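Hash table rewrite in Flundevex, second day on it

Continuing from the previous entry. The symbol table still uses separate chaining with one linked list per bucket. Lookups were fine until we loaded the Zakaria input, where many keys share a long prefix and differ only in the last few characters. The old hash function reads only the first 12 characters of the key, so all of those land in the same bucket. The longest chain I found had 520 entries. At that point a lookup is a linear search with extra steps in front of it.

Changed the hash to read the whole key. Longest chain on the same input is now four. Full load went from 300 seconds to 45. I had planned to replace the chaining itself today and most of the gain came from this instead.

Still want to try open addressing, so I wrote a version with linear probing on a branch. Notes on it:

Table size is a power of two, and the slot is taken from the low bits of the hash. This means the low bits have to be good. With the first hash I tried they were not, and keys bunched up in long runs. Added a final mixing step (shift right, xor, multiply, shift right, xor) and the runs got much shorter.

Deletion is the awkward part. If a slot is simply marked empty, a later search stops there and misses anything that was pushed past it. Two options: leave a marker that says "deleted, keep going", or shift the following entries back. I used markers first. They count toward the load, so a table with many inserts and deletes fills up with markers even when it holds few live keys, and then searches for missing keys get slow. Niseo does exactly that kind of work, adding and dropping temporary names all the time. Switched to shifting back. The code is longer, and the wraparound at the end of the array needs care. I got that comparison wrong twice. The test that caught it puts three keys in the last slot of a table of eight and deletes the first one.

Resize happens when the table is two thirds full, and doubles it. Every key has to be placed again, so I now store the full hash beside the key and don't compute it a second time. Comparing the stored hashes first also skips nearly all of the string compares on a miss.

One thing that broke: the report writer kept a pointer to an entry while inserting others. With chaining the entries never moved, so this was safe. Now a resize or a delete can move them. Changed the report writer to keep the key and look it up again. There may be other callers doing the same. Searched for the obvious ones only. 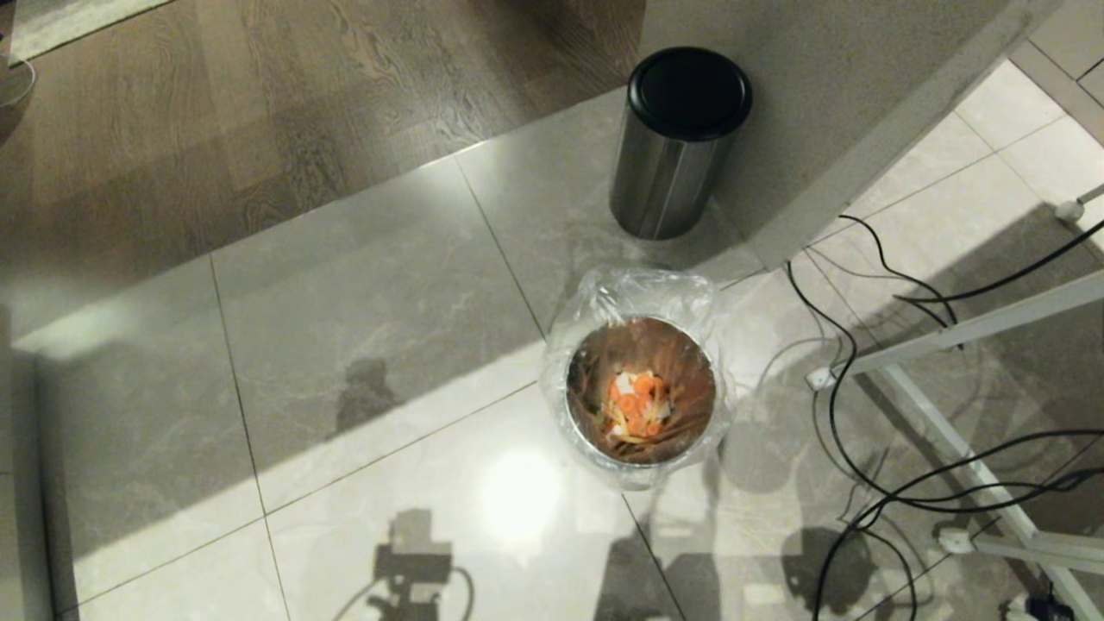
Skeststead, February 25, 2019

Hash change is merged. Probing branch is not, and should stay out until the remaining callers are checked.

To do: run both versions on the Niseo input and write down the load times. Add a test that inserts and deletes at random and compares against a plain sorted list. Check whether iteration order matters anywhere; the November report files were sorted by hand afterward, so they won't show it.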